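## Natska club teaches a simulated robot to mind the kitchen drawers

The robotics club at the Natska community school has spent the better part of the year on a robot its members will never get to touch, and by all reports they're having a wonderful time with it. The robot lives in a simulator called Flelo, where it has two arms, a big white body and a kitchen to practice in, and the students (20 of them at last count, squeezed in around nine computers) take turns teaching it to open and close a drawer.

That may sound like a small thing to spend a school year on, but anyone who has stopped by after classes will tell you it's harder than it looks! The students steer the arms themselves, one run at a time, and every run they're happy with gets saved so that the program can learn from it later. When the club broke for the summer it had 737 saved runs, and a few more have come in since the lab reopened in August.

"I had the easy job, I thought," said Gladys Mwaipopo, a junior who looks after the list of runs and decides which ones are good enough to keep. "Then I watched my own first tries again and I threw out nearly all of them. You pull a little crooked and the drawer just sits there, and you sit there too."

Sieglinde Janssen, who teaches math and has run the club for two years, says the drawer was the students' own choice. They had talked about stacking blocks, and for a while there was a loud group in favor of making toast, but the drawer won out in the end and she's glad it did. Parents understand it right away, she said, and so did her mother, who would like one sent over when it's ready.
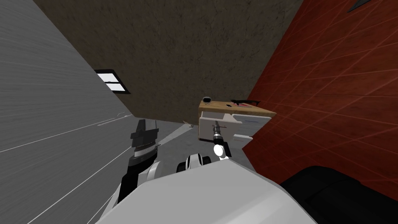 *2 min read*

The right arm is the one at the open drawer, with its gripper reaching into the mouth of it, and the left is held well away from the cabinet. Keeping the spare arm clear has become something of a house rule, and younger members hear it from the older ones many times in an afternoon.

Next up is the regional student meet in Bendov, where the club will show its work alongside a team from Nolte that has been working on cupboard doors. The lab is open to visitors until 5:30 p.m. on club afternoons, and new members are welcome with or without any programming behind them.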